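Monitor drops signal for a second at 144 Hz, fine at 100 Hz

corrugate_81
Sep 20, 2021

Display is a Brademum 27 inch, 2560x1440, 144 Hz, DisplayPort 1.2. Cable is a Molulus passive DP cable, 3 m. The screen goes black for a second, then comes back at the same resolution. No crash, audio keeps playing, the game keeps running. At 100 Hz it does not happen. At 144 Hz it happens several times an evening.

Already tried:
- clean driver install, then the previous driver
- a different DP output on the card
- G-Sync off, HDR off, 8 bit color
- different wall outlet

The link status tool logs errors whenever the receiver reports them. Last night at 144 Hz the total was 2,691. Is that the card or the monitor?

plinth

Neither, probably. Swap the cable first. 1440p at 144 Hz and 8 bit needs HBR2, and a passive cable at that length is where HBR2 starts to get marginal. At 100 Hz the driver may be dropping the link to a lower rate, depending on the timings. Check whether the tool shows 5.4 Gbps per lane in both modes.

corrugate_81

5.4 x 4 at 144 Hz. At 100 Hz it also says 5.4 x 4, so the link rate does not change.

plinth

Then my explanation for 100 Hz is wrong. I would still swap the cable.

vsync_heretic

I disagree with starting at the cable. If the link trains at the same rate in both modes, the bits on the wire are clocked the same and a bad cable should fail in both. What does change is the memory clock. A lot of cards hold VRAM at idle clocks at 100 Hz and jump to full clocks at 144 Hz on the desktop. A short blackout on a memory clock switch is a known driver problem. Force maximum performance in the control panel and log it again.

plinth

He said it happens in games. The memory clock is already at maximum in games.

vsync_heretic

He said the game keeps running. He did not say it never happens on the desktop. Also, padding symbols are not the same as payload. An error in the blanking fill is often ignored by the panel, so a lower pixel rate on the same link can hide errors. I will give you that much.

corrugate_81

Forced maximum performance, same result, both on the desktop and in games. Memory clock stayed flat the whole time. Blackouts did not line up with anything in the clock log.

One thing I should have put in the first post. The monitor is on a Hudec gas spring arm that I installed in July. I pull it forward for games and push it back against the wall for work. The drops seem to be more common when it is pulled forward.

lowpass_lou

Look at where the cable leaves the monitor. On most of these arms the clips are placed so that the cable has no slack on the forward stroke. The plug then takes a side load every time you move the panel. DP connectors with a latch will not fall out, but they do tilt in the socket.

Unclip it from the arm, let it hang, run the same test.

vsync_heretic

Unclipping proves nothing if he also reseats the plug while doing it. Change one thing at a time. Unclip without touching the plug, log it, then reseat, log it again.

corrugate_81

Did it in that order, same game, same length of session, panel forward.

Clipped: 2,691
Unclipped, plug not touched: 1,172
Reseated: forgot to reset the counter, so no number. No blackouts in two hours, though.

plinth

1,172 is still far too many. A clean link should show next to none. The strain made it worse, but I think that cable or the socket is also bad.

corrugate_81

Ordered a certified 2 m one. It will not reach the tower if it goes through the clips, so it will have to hang. Would a Wanside repeater between two short cables be better? I would like to keep it tidy.

lowpass_lou

No. A repeater adds two more connectors, and connectors are what you are having trouble with. Move the tower closer.
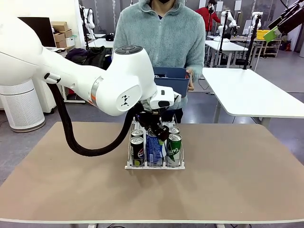

For routing the new one, fix the cable at two places only, once near the base and once a hand's width from the monitor socket, and leave everything between them free. Set the length with the panel at full forward, then push it back and check that nothing pinches. The thick black hose on the white arm in the photo hangs from the back of the arm, droops toward the table in a long loose loop and comes back up to attach at the wrist and gripper end. Keep the bend wide where it goes into the plug, and do not zip tie the DP cable hard against the power cord. If the counter still climbs with the 2 m cable hanging free, try it on another monitor before you RMA anything.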